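February, evening

Grisusitz came out with their fantasy league squad picks this morning, and I have been annoyed for 15 hours, minus the time I spent eating. No Oststead players. Not one, not even on the bench, where they usually put somebody from Oststead so we'll stop writing letters.

I was going to be calm about it. Then I opened the game to see what my own club was worth after the update and found my left back had gone down 2 points for pace. He has never been fast. I don't know what they thought they were taking away.

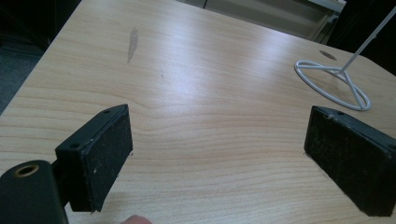
The table, with the light on it.

Played Geddes online after supper to cheer myself up. Down 2 goals before I'd worked out that the update had moved the pass button back to its default. Changed it, pulled one back, then gave away a penalty with a tackle I'd call ambitious. The keeper dove the right way and the ball went in under him, which is very much how he did it last season too.

I spent 45 minutes afterward reading the forum. Half of them want Grarnton's striker dropped from the squad, and the other half want him made captain, and I agreed with whichever post I'd read last.

I've sold the left back. Got less than I paid. Bought another left back, slightly slower, with a nicer card.

Must remember to ring about the boiler.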